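The Bridel Room: desks and bits and pieces

We moved into the Bridel Room in May, and several people have asked what it looks like now that the boxes have gone. The room has 13 tables and a long cupboard that came with the lease. Most of the furniture was bought second-hand from Ametepe for £697, delivery included.

The cupboard wall
Paper is on the top shelf, tape and scissors on the middle one. The key hangs inside the left-hand door.

The window side
Quiet work goes here in the mornings. The blinds stick a little, so pull both cords together.

The pen table
Whiteboard markers, with a small round-shaded lamp on a wooden base. Green and yellow baskets stand at the back.

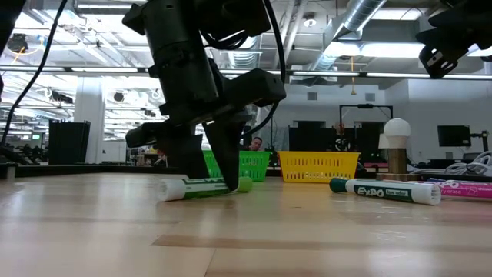 The kitchen corner
Kettle, mugs and a fridge shared with Jonitz next door. Please label your milk. The tap needs a firm turn to close.

Opening hours
The room is open from 10 in the morning. Ring the bell marked Skillitz, which is still the name on the street door.

3 comments

inkwell145
Where did the mesh baskets come from? I'm after some for our craft cupboard.

Reply from the page owner
A discount shop near the station. They had other colours too.

tall_order
The low odour markers are worth having in a small room. Ours did away with the headaches.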